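Bornberg Automation Program
Unit 6 handout: Cable faults in hand-held gripper stations

Read before the lab session. Bring your copy of the Unit 5 checklist.

6.1 Background

The fault discussed in this unit was logged at the Cavitz station in September. Over 46 sessions, the left gripper dropped its signal for short periods while the operator's arm was extended. The recorder did not stop. It repeated the last valid finger position until the signal came back, so the files looked complete and passed the automatic check.

A later review by Beyene found 167 affected recordings. In most of them the fingers appear to stay open while the object is lifted.

6.2 Cause

The connector was seated but its locking ring had not been turned. With the arm close to the body, the cable had slack and the contact held. At full reach the cable pulled sideways on the plug and one signal wire lost contact. Power was on a separate pin and was not affected, so the status light stayed green throughout.

The first response was to replace the gripper. The fault returned the next day – the same cable had been moved to the new unit.

6.3 Safety note

A frozen reading is a data problem on a hand-held device. On a powered arm that follows the same signal, it is a hazard. The Ivus controller treats a repeated value as valid unless the stale-data limit is set. Set it to 20 ms. The default is off.

6.4 Procedure

Turn the locking ring until it stops.
Route the cable along the outer side of the arm.
Reach to the back of the table with each hand, opening and closing the gripper 24 times.
Compare the trace with the motion. Any flat section longer than the limit is a fail.
Log the cable number as well as the gripper number.

Repeat the reach test after any cable swap, including swaps between left and right.
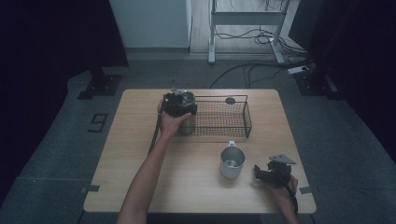

Submit the trace file and the completed log sheet together. Traces without a cable number will be returned unmarked.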